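17/01/2026, lab meeting, Room 2 at Honbridge

Present: Carla Khasawneh, Tamer Farah, Qusai Hamdan, Elie Awad, and me (Kamran Mirani, taking notes again since I lost the draw). If I've got something wrong, fix it in the shared copy and put your initials next to it, please. Last time I had three different versions by the evening and I still don't know which one Carla approved!

We started ten minutes late, waiting on the door code. I've written the new code on the card by the kettle.

## December minutes

Everyone had read them, or said they had. Elie wanted one correction: the Pakdale soil samples were stored at fridge temperature, and I'd written "frozen." Changed. Otherwise approved.

## Soil phages: where we are

Tamer went first. He's finished screening the Pakdale samples against our *Streptomyces* host and has 17 plaques he's willing to call real. He had more on the first pass, but he restreaked everything and a bunch of them faded out or turned out to be bubbles in the top agar. I asked if any of the faded ones were worth a second try and he made a face, so I'm recording that as a no.

The one he's excited about is number 9. It makes big clear plaques with a sharp edge, and it does that on both of our host strains, where most of the others only take one. Carla wanted to know if he'd checked for contamination between the plates. He has, twice, with fresh host both times. She'd like a third go from the original soil wash before anybody starts giving it a name (Tamer has already given it a name, which I've been asked to leave out).

Qusai asked about the titer. Tamer's best lysate so far is lower than we need for the microscopy people, and he thinks the problem is the host going into spores too early. He's going to try younger cultures and a bit more calcium. We went back and forth on the calcium for quite a while. Elie remembers it causing clumping a couple of years ago, Carla remembers the clumping being from old media, and neither of them could find the notebook page. Elie will look.

**Actions:** Tamer to repeat number 9 from the soil wash. Elie to find the clumping page.

## Sequencing

The quote from Jimmont came in at $4000 for the full batch, library prep included. That's more than I'd guessed, and I was the one who'd told everybody not to worry about it, so sorry about that. Leclerc haven't answered yet. Carla would go with Jimmont if the turnaround is really what they say, because we've been burned by slow runs before and Tamer needs the genomes for his chapter.

Qusai suggested we send only six phages now and keep the rest for later. I liked that a lot! Elie didn't, or not at first, because the price per sample goes up when you send fewer. We ended up agreeing to ask Jimmont for a second quote on the smaller set and decide by email.
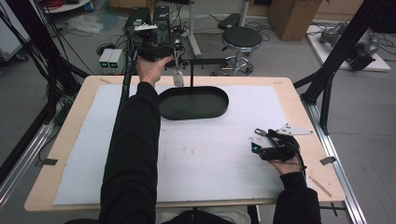

## Host range assay

Qusai has been testing the spot assay against 30 bacterial isolates from the compost work. Most of the plates were readable. A few had lawns so patchy that he couldn't tell clearing from bad growth, and he's left those blank in the table instead of guessing, which we all agreed was right.

Two of the phages seem to hit isolates that aren't even close relatives of the host we caught them on. Carla was interested but careful. A clear spot from a concentrated drop could just be the cells bursting from the outside with no real infection going on, and she'd want to see single plaques in a dilution series before we say "broad host range" out loud to anyone. Qusai had started the dilutions and will have them for next time.

I asked (maybe a silly question) whether we could score the spots blind. It wasn't treated as silly. Elie offered to score one full set without seeing the labels, and Qusai will do the same set, and then we'll compare.

**Actions:** Qusai to finish the dilutions and prepare coded plates. Elie to score.

## Freezer and stocks

Box 556 is missing its lid and half of the labels on the inside have smudged. Tamer can still read most of them. The ones he can't read are older than any of us here except Carla, and she's going to sit down with the paper log and see what can be matched up. Anything without a match gets thrown out at the end of next month.

General plea from me: please use the cryo pen, the one tied to the freezer handle. The regular marker rubs right off as soon as there's frost on the tube. Also please put glycerol concentration on the lid, even if you think you'll remember it.

## Student talk

Tamer is giving a short talk to the first-years about how you get a virus out of a spoonful of dirt. He showed us the outline and it's great fun, though Elie thought it needed one slide saying what a plaque is before it starts comparing them. Tamer will add it. Carla would like the slides a couple of days ahead.

## Anything else

- The small autoclave is back in use. Liquids cycle only for now.
- Qusai will be away for the next ordering round, so send me your tips and plates list and I'll put it in.
- Elie asked for the incubator sign-up to go back to paper. Four in favor, me against, so it's going back to paper.

Next meeting same room, same time. Tamer takes the notes.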